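GELTUTURA COMMUNITY KITCHEN NEWS
Nov 25, 2020

Breakfast club is back (nearly)

Quick one this time, I'm typing this between loads of tea towels so forgive the spelling. Lots to get through and most of it is about breakfast.

First up -- yes, the breakfast club is starting again. We've had 443 responses to the survey, which is more than we've ever had for anything, including the great parking argument. Thank you. I read all of them. Took me most of a weekend and a fair bit of toast.

What you told us: 352 of you want weekday mornings. Fine, weekday mornings it is. Doors at 7, last orders when the bread runs out. The Brennan Street side door, same as before, mind the step. Saturdays we'll look at again in the new year. Not ruling it out. Can't promise it either.

A few of you asked why we can't just go straight back to the way it was in September last year. Short version: numbers in the room, wiping down between sittings, and the big table isn't so big once everybody's spread out along it. So there'll be two sittings. Put your name down for one. If you can only make the early one say so, we'll keep those spots for people with buses and work.

What's on the menu

Kept it simple. Cereal, toast, fruit, something hot on Fridays. Porridge got a lot of votes and also a lot of very strong feelings. Water or milk, salt or sugar, I'm staying out of it. There will be a pot, there will be both, sort yourselves out.

Fruit is the bit I'm most pleased about. Last time round we had a bowl that sat there looking sad until Thursday and then half of it went in the compost. This time it'll be put out plate by plate and topped up from the cool room. Bananas, apples, oranges to start with. Stone fruit when it gets cheap, which should be soon if the heat keeps up. If you've got a tree going mad in the backyard please think of us before you think of the birds.

Bring your own mug if you can. We do have mugs but not heaps and they wander off. The green ones especially. If you have a green mug at home and you're not sure how it got there, no questions asked, the box is inside the door.
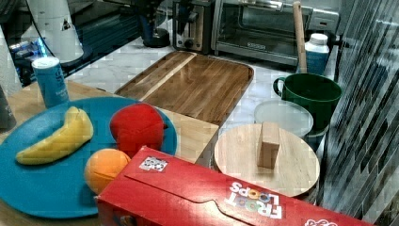
Costs and how to pay

Still pay what you can. Tin on the counter, or the card thing if it's behaving. Suggested amount hasn't changed and if you can't manage it this week then don't, just come and eat.

We've put aside $200 a month for bread and milk and that's before any donations come in. It won't stretch forever. The Drorkivico bakery have been lovely and will let us have whatever's left from the day before, mostly white sandwich and the odd seeded loaf. Day old bread makes better toast anyway in my opinion. Fresh stuff goes all gummy in the middle.

If you want to chip in with groceries, what we're short of is:

Long life milk
Plain cereal (not the ones with marshmallows, I know, I know)
Marg or butter
Jam, honey, Vegemite
Peanut butter goes on its own table, with its own knife -- see below

Please don't bring anything open or past its date. We can't use it and then somebody has to carry it out to the bins, and that somebody is me.

Allergies, again

Sorry to bang on. We've got regulars with nut allergies and a couple of coeliacs. So. Gluten free bread gets toasted seperately and has its own tub on the top shelf with the yellow lid. Don't borrow from it because it's handy. Don't put the jam knife back in the jam with crumbs on it. Spoon into the jar, jam onto your plate, knife from there on. It's how my nan did it and she was right about most things.

Nuts stay on the small table near the window. Wash your hands when you're done. There's a sign. Please read the sign, I laminated it and everything.

If you've got something we don't know about, put it on the form when you book, or come and grab whoever's serving. Better to say it twice.

Boards and knives

Had a few questions on this from people doing the serving roster so I'll put it here for everyone. Wood boards are for bread and fruit. Plastic ones are for anything raw, and they live in the rack under the sink. Wood boards don't go in the dishwasher, ever. They split. We lost two good ones that way in winter and I'm still cross. Hot water, bit of detergent, rinse, stand them on their edge to dry so the air gets both sides. Not flat on the bench or they go furry underneath.

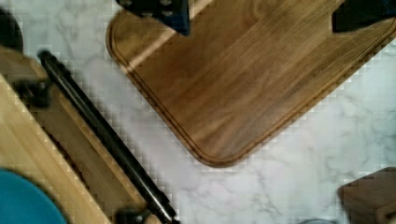

Once a month they get oiled. Food grade mineral oil, there's a bottle in the cupboard with the foil. Wipe it on, leave it overnight, wipe off what hasn't soaked in. Not olive oil, it goes rancid and then your orange tastes like an old chip. If a board smells of onion, half a lemon and a handful of salt, scrub, rinse, done.

Knives get washed by hand and go straight back on the wall. Don't leave them in the sink under the suds where the next person finds them the hard way. The bread knife has been sharpened, by the way, so it now cuts bread and also whatever else is near it. Careful.

Roster

We need people. Two per sitting is the bare minimum and three is a nice morning. Jobs are:

Opening up and getting the urn on (early, sorry)
Toast and fruit
Tables and wiping down
Dishes and locking up

None of it is hard. If you can make your own breakfast you can do this. New people get put with someone who's done it before, for the first week anyway. You do need the food handling certificate for the toast and fruit job but it's online, it's free, it took me an hour with a cup of tea going. Let me know when you've done it and I'll put you on the list.

High school kids are welcome if they come with an adult or a note. Counts towards the volunteering hours and I'm happy to sign things.

Toasters -- please read this bit

The power. Right. As anyone who was here for the last sausage sizzle will remember, the old side of the kitchen doesn't like too much going at once. Urn plus two toasters plus the microwave and the whole lot goes off and we're all standing in the dark with cold bread. The switchboard is getting looked at but not before Christmas.

So until then: urn first, let it boil, then toasters. Not together. If you need the microwave, something else goes off. And no power boards please, straight into the wall.

Crumb trays get emptied at the end of every sitting. Unplug first, let it cool, slide out, tip, slide back. Every sitting, not every week. We had a smoky morning last year that could of been a lot worse. And nothing metal down the slots to fish out a stuck crust, there are wooden tongs in the drawer for exactly that.

Also if you like yours dark, great, but turn the dial back after. Somebody's kid got charcoal.

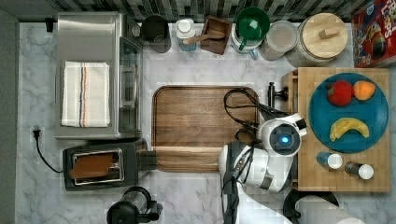

Toast on the go.

Other bits

Pantry shelf. Still running, still take what you need. Low on tinned tomatoes and pasta, drowning in chickpeas. Please take chickpeas. I've stuck a few recipes up beside the shelf, the curry one is good, the brownie one is an aquired taste.

Gruvolent garden plots. Two have come up for the summer, one full sun and one under the gum tree, which gets the leaf drop but keeps a bit cooler. Waiting list is on the noticeboard. If you've already got a plot and it's gone to weeds, ring and tell us, there's people who'd love to mind it for a while. Zucchini glut begins any minute, you've been warned.

Knife sharpening. Back the first week of the month, wrap them in a tea towel and put your name on it. Scissors too.

Lost property. One kid's raincoat (purple), a casserole lid with no casserole, reading glasses, more reading glasses. Going to the op shop at the end of the month if not picked up.

Christmas lunch. Will be smaller, will be outside if the weather's any good, and you'll have to book. Details next newsletter once I know how many trestles we can get hold of. If you've got trestles, speak up.

How to book breakfast

Ring the office in the mornings, or write your name on the sheet inside the side door. Put which sitting, how many of you, and any allergies. If you can't make it just cross yourself off so someone else can have the spot.

Right, the dryer's finished. See you at breakfast, and bring back the green mugs.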